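Flomgate Repair Room: bench check for opened desktop towers
Filled in by Sheena Swanson, November, morning round. Comments for Magdy Ashour and whoever has the bench next.

I know the form only asks for a tick and a word or two, but I have never managed to keep to the little boxes, so please bear with me (and do put the kettle on first).

1. Mains lead out of the tower and off the table
OK. I followed the lead with my hand all the way to the plug, as Siham Mahrous taught me. Please don't go by the switch at the wall.

2. Waiting time after unplugging
OK. The Jornmont sheet on the wall says 5 minutes and I gave it a good deal more, what with the telephone ringing twice. The power supply itself stays shut, always, whatever state the rest of the machine is in.

3. Case steady, open side up
OK. The tower is lying flat on its side on the slotted table and I couldn't get it to rock by pressing on the corners. If you do get one that rocks, a folded cloth under the low corner is quite enough.

4. Side panel stored
Comment. I've moved it to the low shelf, standing on its long edge. Last month one was left leaning against a table leg and Doaa Shawky caught her shin on it, poor thing.

5. Sharp edges
Comment. Go gently round the pierced metal at the edges of the case! It looks harmless with all its neat openings, but the inside lip on these is often rough and I have had a nick from one before now. Plasters are in the top drawer, and I've put in a fresh box of 40.

6. Cables inside the case

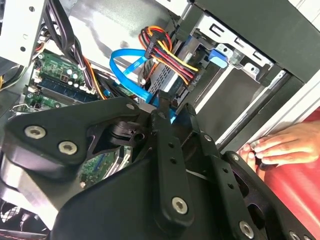
OK with a comment. I'd like the black bundle eased away from the memory before anybody works on the modules, and the thin orange and yellow wires with it, as it is terribly easy to hook one with a knuckle. Ease, please, and don't tug. If a connector won't come, leave it for Magdy, who has more patience than the rest of us put together.

7. Memory
To be done. Press the clips back at the ends and lift straight up, holding the module by its edges. Each one goes in its own bag with the slot written on it. Bags are in the Drimov tin.

8. Processor socket
Attention, please. The retention frame is up and the processor is sitting in there with nothing over it, so no loose screws, pens or mugs above that part of the board. Anyone leaning over for a good look should tuck in lanyards and necklaces first (I took mine off and then spent twenty minutes hunting for it).

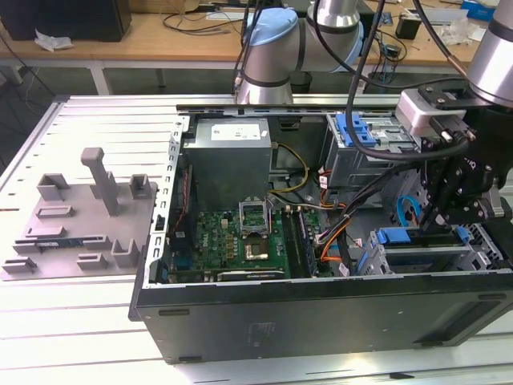

9. Drive bays
OK. The blue plastic parts are sturdier than they look, but they do go brittle with age, and I'd ask everyone to squeeze slowly and keep their face back a little. Don't lift the case by the blue handle, tempting as it is. Both hands under the metal, and a second person if your back is anything like mine.

10. Small boards and holders beside the tower
OK. Leave the grey plate where it is and don't use it as a rest for tools. The strip of green board in the slotted rail is to stay there until Raghda Tarawneh has seen it.

11. Wrist strap
Not OK. The old one has a split in the lead and I have put it in the bin so that it can't creep back. A replacement is on the El-Sayed order, together with 20 spare case screws.

12. Floor and walkway
OK. Swept at half past eight, and the mat is flat again at the door end.

Still open: item 7 (Magdy), item 8 (Magdy, when he has the memory out), item 11 (me, I'll chase it after lunch).

Seen and agreed, with thanks to Sheena for the plasters. I've added the socket to my list for this afternoon. M.A.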